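4. Trying the two grippers side by side

I'd set aside a good half hour for this the first time, and do it at a table you can walk all the way round. I've gone through it with the Olard and the Halász so many times now that I've stopped looking at the sheet, but you'll want it next to you!

1. Charge both grippers, then switch on the Olard first. Wait for 3 beeps.

2. Start the Liletmont controller and pair them one at a time (pairing both at once just muddles it).

3. Squeeze each handle fully, let go, and check that the opening on screen goes back to 35. 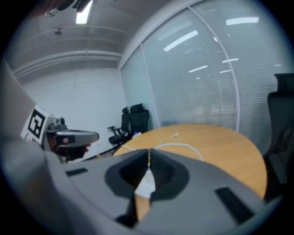 4. Pick something light and a bit awkward for your first grabs. I like a scrap of paper or the end of a cable, and I do 2 goes with each gripper before I write anything down.

5. Swap hands and do the lot again. It feels daft, but my left hand always squeezes harder.

Note: if the controller shows error 481, it has lost one of the markers. Wipe it with a dry cloth and turn it back towards the camera.

Caution: keep your fingers out of the jaws while pairing. They can twitch, and they do pinch.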